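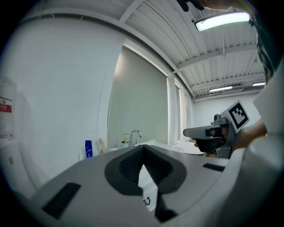

November, after club

Got to the Lunetville room before four and stayed until they locked up. We worked with both grippers again. Mine still sticks when I let go of the trigger, so I need to ask about a new spring.

We did 12 runs of the cup task and kept 10. The other 2 I spoiled by turning my wrist too fast. Kosteck says they can print the new jaws but it will take two weeks.

My hand is sore. I have to write up the Shetty worksheet tonight, and I haven't started. Bring tape next time, and the long charging cable.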